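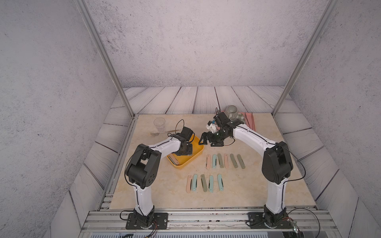

Marble-patterned top, concrete-textured walls and plank flooring.

Selling a leasehold flat with 72 years left: extend first, or serve notice and assign it to the buyer?

Lamai Khamphan
Posted 16 August 2026

Flat is a one-bed in Clarkstead, England, first floor of a converted house. The lease was granted for 99 years and has 72 left. Ground rent is £143 a year, fixed for the whole term according to the copy lease I have from the Land Registry. The freeholder is Sukprasert, a small company that owns three or four buildings in the town. Rurum are the managing agents and they collect the ground rent and service charge. I own the flat on my own and there is a mortgage on it.

I want to put it on the market in the autumn. Two agents have been round. One says to extend the lease before doing anything else. The other says to market it as it stands and "start the process", then pass it over to whoever buys. Neither could tell me what passing it over involves in terms of paperwork.

I rang Rurum and they sent a one-page informal offer from the freeholder: lease taken back up to 99 years, ground rent going to £250 with a review every 15 years, premium to be agreed on receipt of a non-refundable fee. They said this would be quicker than "the legal route".

What I would like to know:

Can a lease extension claim be handed to a buyer part way through, and when does it have to be done?
Who normally pays the premium and the costs in that case?
Is there any sense in the informal offer?
Do I need to tell my own lender?

I have not instructed a solicitor yet. The last one I used has retired and the firm has closed.

gablewall

Get it extended first. I sold mine with a short lease and every buyer knocked money off, and the ones who needed a mortgage fell away once their solicitor saw the term. You will waste months otherwise. Pay the premium out of savings if you can and get it back in the price.

The agents will say anything to get the board up.

tp_leasehold

Taking these in a slightly different order from yours. England and Wales only, and general information, so check it with whoever you instruct.

The statutory right. Under the Leasehold Reform, Housing and Urban Development Act 1993 a qualifying leaseholder of a flat can claim a new lease of the unexpired term plus 90 years, with the ground rent reduced to a peppercorn (nil in practice). In your case that is 72 plus 90, so 162 years. The old rule that you had to have owned for two years was removed in January 2025, so your length of ownership does not matter. The Leasehold and Freehold Reform Act 2024 contains a longer extension and a different method of working out the premium, but those parts needed further steps to bring them into force. Ask your solicitor what the position is on the day you serve notice. Do not rely on a forum post for that, including this one.

Marriage value. Where the unexpired term is 80 years or less, the premium under the existing method includes half of the marriage value, i.e. half of the increase in value produced by merging the interests. You are already below that line. The premium still goes up as the term runs down, but there is no cliff edge coming in the next few months that should force your hand.

Assigning the claim. Yes, it can be done. The sequence is:

You instruct a valuer to advise on the premium. Use one who does lease extension work regularly and knows the Clarkstead area.

Your solicitor serves a notice under section 42 on the competent landlord. It must state the premium you propose and give a date for the counter-notice at least two months ahead. The competent landlord is not always the company named on the ground rent demand. If there is a headlease, check its length before anything is served.

The landlord can require a deposit of 10% of the premium proposed in the notice, or £250, whichever is greater. It can also ask for evidence of title and for access to the flat for its own valuation.

You exchange contracts with the buyer on terms that include assignment of the benefit of the notice.

On completion, the notice is assigned together with the lease. This is the part that goes wrong. The benefit of the notice cannot be separated from the lease. If the lease is transferred without it, the notice is deemed withdrawn. The buyer would then have to start again, and a fresh notice generally cannot be given for 12 months after a withdrawal. The usual practice is a separate deed of assignment dated the same day as the transfer. With registered land there is a gap between completion and registration, and the documents should be drafted to deal with it. A solicitor who does this often will have a form of words. One who does not may treat it as an afterthought.

After the counter-notice is served, if terms are not agreed, an application to the First-tier Tribunal can be made no earlier than two months and no later than six months from the date of the counter-notice. Missing the six-month date also counts as withdrawal. If your sale straddles that window, the contract should say who makes the application.

Who pays. The buyer usually pays the premium, having bought at a price that reflects the short lease. The seller usually pays the cost of serving the notice and of their own valuation. The landlord's recoverable costs are open to negotiation. Remember that the person who serves the notice becomes liable for the landlord's reasonable costs from that point, even if the claim is later dropped. Put the split in the heads of terms, so that it is settled before the buyer's solicitor raises it as an enquiry.

The informal offer. I would want good reasons before accepting that. You would get 27 more years in place of 90, and you would swap a fixed £143 for £250 with reviews. The note does not say how the reviews work, and some lenders decline leases with certain review patterns. There is also a separate point. A lease extension takes effect as a surrender and regrant, and under the Leasehold Reform (Ground Rent) Act 2022 a landlord who grants a voluntary extension can generally only carry the existing rent through to the end of the original term, with a peppercorn after that. A rise to £250 on an informal extension looks doubtful on that footing. Have your solicitor put the question to Rurum in writing. I would not pay a non-refundable fee before the premium is stated.

Your lender. For a statutory claim followed by completion of the new lease, your mortgage normally transfers to the new lease by operation of the Act, but the lender needs to be told and may need its deeds, if it holds any. For an informal extension you need its consent. If you assign the notice on a sale and redeem the mortgage on the same day, there is much less to do on your side.

Which route. Extending first gives the cleanest sale and the widest pool of buyers. The cost is time: where the landlord is slow, a statutory claim can take most of a year. Serving and assigning lets you market straight away, but the buyer's lender has to accept it. Some will lend on condition that the extension completes at the same time as the purchase, some will lend against the notice, and some will not lend at 72 years at all. The agent should be asking about this at the offer stage.

Given an autumn start, I would get the valuation done now, serve the notice before the first viewings, and have the agent state in the particulars that a section 42 notice has been served and its benefit will be assigned. If it is already well advanced by the time an offer comes in, you can decide then whether to finish it yourself.

Lamai Khamphan

Thank you, that covers most of it. I have asked Rurum for the title number of the freehold and whether there is a headlease. They have confirmed receipt but not answered. Should the buyer's solicitor see my valuation report?

tp_leasehold

You can get the freehold title from the Land Registry yourself for a small fee without waiting for Rurum. On the valuation, it was prepared for you, so the buyer cannot rely on it. Most sellers hand over a copy for information once the price is agreed. Ask the valuer whether they will readdress it, and what they charge.

Downpipe

One thing to add to the long answer. Ask for the management pack early, before you have a buyer. Ours came from an agent in Tevstead and it took until December to arrive, after we had applied in the autumn. It held up exchange long after the lease part was sorted. Check what the pack says about planned works as well, as the buyer's side will want a retention if anything is coming up.

Also, the person who served our notice put the wrong flat number on it. Ours was Flat 4 in the lease and Flat 3 on the door. Use the description in the lease.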